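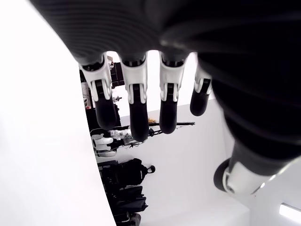
haris_awan
Posted 7:40 pm

I've been trying to set up a proper practice spot for cubing since February and I need some opinions, because I have changed my mind so many times that my wife has stopped asking. The two things I'm stuck on are where to keep everything and whether I'm being stubborn about using a white stickered cube as my main. For storage I'm thinking of that dark shelving unit back there, the one with the black frames and the compartments. It only has a few small items in it, so I could take over a couple of the compartments and stop keeping cubes in a shoebox under the bed. What I don't know is whether open compartments are a bad idea for dust. I clean my main about once a season, and I'd like to keep it that way.

The cube question is more of a feelings thing. Everyone at my local meetup went stickerless years ago and they give me a look when I pull mine out. I learned on a white body with stickers and I read it faster. Am I imagining that?

babarw_oh
Posted 7:58 pm

Open shelves are fine. I've had mine out in the open for ages and the only one that ever got gritty was the one I let my nephew take to the beach. If you're using it every day the dust doesn't get a chance. It's the ones you never touch that go nasty.

On the stickers, yeah, I think you're imagining it a little, sorry! I swapped to stickerless and was slower for a couple of weeks and then I was right back where I started. Now I could never go back to peeling corners and fingernail chips. Every time I go to a friend's place and they hand me a stickered one there's a chip on the edge right where your index finger flicks.

arsalan.j
Posted 8:15 pm

Gonna disagree with Babar on both. Open shelves are NOT fine if there's a heating vent anywhere near. I had a row of them on top of a bookcase and the lube went thick on every single one over one winter. Get some little boxes with lids, or even zip bags, and put those in the compartments.

And the body color thing is real for some people. White plastic gives you a border around every sticker so the edges pop. The only one it doesn't help with is the white side, obviously, but your eye picks that up by elimination.

haris_awan
Posted 8:22 pm

No vent on that wall, I checked just now. Getting up to look cost me my seat on the couch to the dog so I hope you're all happy.

The white stickers thing is a fair point, Arsalan. It's never bothered me on the cross but I do sometimes lose a white piece during F2L and have to turn the whole thing over. And I practice on a white table, so I suppose I'm making it as hard for myself as I can.

yasir_orakzai
Posted 8:41 pm

WHITE CUBE ON A WHITE TABLE lol. Buy a mat. Any dark mat. I use the Flollus one, the rolled up kind, and it took a day under some heavy books to get the curl out, but now it lies flat. It saves the table too. Mine had little scuffs all over from dropping the cube at the end of a solve.

I'm with the stickered people though. I have 143 cubes (please don't tell me that's too many, I know) and the ones I reach for at the end of a long day all have stickers on them. They feel different. You get that tiny ridge under your fingertips. My stickerless ones are all slick and when my hands are dry I can't hold on to them.

babarw_oh
Posted 8:49 pm

143!! Where do you even put them?

yasir_orakzai
Posted 8:53 pm

Two Kindberg cabinets in the hall and a drawer I'm not allowed to discuss. The cabinets have glass doors so that's my answer on dust, Haris. But they weren't cheap and for a handful of cubes I wouldn't bother. Use the shelf you've got.

adeelm
Posted 9:10 pm

Hi all, mostly a lurker. Haris, are you on the original stickers or a replacement set? That makes a huge difference to this conversation I think. Factory ones are usually the first thing I take off. If you put a decent set on, half of Babar's complaints go away. I did my last one with the bright set from Gresach and it's held up to daily use for well over a year with one lifted corner, which I caused by trying to see if it would lift.

babarw_oh
Posted 9:14 pm

"One lifted corner" in a year is one more than I've had on stickerless, just saying.

adeelm
Posted 9:16 pm

Ha. Fair. But I can make mine look brand new for the price of a sandwich and you can't.

haris_awan
Posted 9:31 pm

Replacement set! I should have said. I go for the glossy ones with the slightly rounded edges because square corners always catch on my sleeve. Since a couple of people have messaged me before about how I do mine, I'll put it down in one place. This is my method and I'm sure somebody will hate it.

1. Peel the old ones with a hair dryer on low. Warm one side at a time and lift from a corner with a fingernail. Don't use a knife. I used a knife once and I can still find the groove it left with my thumb.

2. Get the gunk off. Rubbing alcohol on a cotton pad, small circles, then a dry cloth. White plastic shows every bit of leftover glue (it turns a sort of gray once your fingers have been on it) so don't rush this part.

3. Do one color completely before you open the next. Centers first, then edges, then corners. Tweezers for placing, a fingertip for pressing. If one lands crooked, pull it right away. You have maybe a minute before the glue decides it lives there.

4. Keep to the color scheme you learned on. I have the usual yellow across from white, and blue across from green, and red across from orange. If you're using a sheet where the blue is very dark, try it under a lamp before you commit. Blue and green are the pair I mix up when I'm tired.
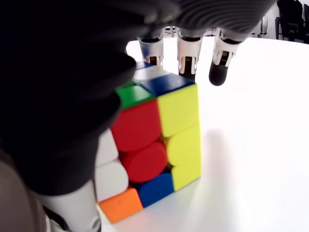 5. Leave it overnight before you do any real turning. I know you want to. I always end up scrambling it anyway, and a layer that's only been given a lazy partial turn will drag a fresh sticker edge against the one beside it.

6. After that, give it a slow session. No timer. I do this right at the table, and I look at how the reds and yellows sit next to each other with the white plastic between them, because any crooked ones are easiest to spot when those two bright colors are neighbors. Fix whatever's annoying you now or it'll annoy you for months.

Total time for me is one long podcast episode.

arsalan.j
Posted 9:50 pm

Good write-up. I do corners first, but only because they're the worst and I want them out of the way. One thing I'd add between your 2 and 3 is to take the cube apart and wash the pieces in warm soapy water. If you've already got it bare, why not? Let it dry all the way though. I mean a full day.

babarw_oh
Posted 9:57 pm

I have to admit the colors look great against the white. That yellow is LOUD. If mine looked like that I'd maybe keep it on a shelf. As a display piece. To be clear.

yasir_orakzai
Posted 10:02 pm

Babar's cracking

babarw_oh
Posted 10:03 pm

I am not cracking.

adeelm
Posted 10:11 pm

Haris, I can't go along with step 5. Overnight is overkill with modern sheets. I've turned mine an hour after and had no problems. And I'm not gentle, I logged 3000 solves last year on one cube and I didn't baby it on day one.

haris_awan
Posted 10:18 pm

You might be right, I learned it from an old sheet that came with instructions and just kept doing it. I'm at 2785 solves on this cube going by my app, and that's across two sets of stickers. The first set went at the edges, but I'd put those on in a hurry the night before a meetup so I blame me.

arsalan.j
Posted 10:25 pm

Overnight. I don't care what the sheet is. Glue needs time and sleeping is free.

yasir_orakzai
Posted 10:31 pm

Can we go back to the table? I want to know if he's getting a mat. If you don't like the rolled kind, Kakakhel does a folding one that's kind of a stiff felt. My brother has it. It's got a crease down the middle that never goes away but the cube doesn't slide on it at all. I tried it when I was at his house and I'd say it's quieter than mine.

haris_awan
Posted 10:36 pm

OK here's where I am. Dark mat, yes. Two compartments on the shelf, lidded boxes in them for the ones I don't use much, and the main one sits out in front where I can grab it. I'm staying with stickers. I'll think about trying Arsalan's wash on the next round.

What I still can't decide is whether the timer lives on the table or goes back on the shelf every time. If I leave it out I'll practice more, but there are also coffee mugs, and me.

babarw_oh
Posted 10:40 pm

Leave it out. If it's put away you won't do it. My guitar lives in a case in the closet and guess how that's going.

adeelm
Posted 10:44 pm

Leave it out but move the mug. I lost a timer to tea. 128 days into a streak too, and I had to do the rest of that week on my phone.

arsalan.j
Posted 10:47 pm

Put it away, keep the table clear, and you'll feel like sitting down at it. I can't start anything at a messy table. Also what size boxes are you looking at? Measure the compartments inside, not across the front. I got that wrong by a hair and had to return six of them.

haris_awan
Posted 10:52 pm

Haven't measured yet. Tape measure is in the garage and the dog is finally off my seat, so tomorrow.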